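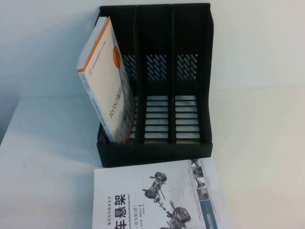
Cistum 1870 Office Desk, Fixed Height

Product code: 2919
Maker: Gallorham
Range: Cistum
Supplied: flat-packed, 2 cartons

Overview

The Cistum 1870 is a straight, single-user desk for offices, study rooms and reception areas. It has a rectangular top on a four-leg steel frame. There is no fixed left or right side. Drawers, screens and cable trays are ordered separately and fit the holes already drilled under the top.

The top is made from faced board, 25 mm thick, with a sealed edge on all four sides. It is stocked in white, pale grey and oak effect. Legs are available in white or dark grey. All tops can be ordered with either leg colour at the same price.

Sizes

Width: 1870 mm
Depth: 800 mm
Height: 730 mm, plus up to 15 mm from the adjustable feet
Clear width between legs: 1750 mm
Clear height under frame: 655 mm

Load

The desk is rated for an even load of 80 kg across the top. Clamp-on monitor arms may be fitted along the rear edge, up to 12 kg each, at least 150 mm from either corner. Do not sit or stand on the desk.

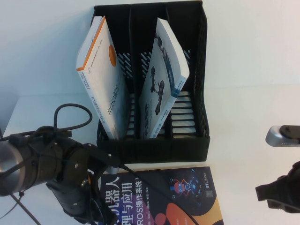

File holder on a white tabletop, with a book in each compartment. Desk accessories are not supplied.

Assembly

Two people are needed. Lay the top face down on a clean blanket or the flattened carton. Fix the side frames first, leaving the bolts finger-tight, then fit the rear rail and tighten everything with the key supplied. Turn the desk over by lifting it at both ends. Dragging it on its legs can bend the feet. Level the desk once it is in its final position and check the bolts again after four weeks.

Care

Wipe with a damp cloth and a little washing-up liquid, then dry. Ink marks may be removed with surgical spirit on a soft cloth. Scouring pads and cream cleaners will dull the surface. Use a mat under hot drinks and under any equipment with rubber feet, as some rubbers stain pale tops.

Options

Atach cable tray, steel, full width (code 3922)
Yadav under-desk drawer unit, three drawers, lockable
Yadav rear screen, fabric covered, 400 mm high
Pair of cable ports, cut at the factory, to be stated when ordering

The drawer unit reduces the clear width between legs by 420 mm. The cable tray and rear screen can be used together. Earlier Cistum desks with round legs use a different bolt spacing and do not accept the Atach tray.

Delivery and returns

Delivery is to a ground-floor entrance. Unopened cartons may be returned within 30 days. Tops with factory-cut cable ports are made to order and cannot be returned unless faulty.

Page last revised: 5 September 2021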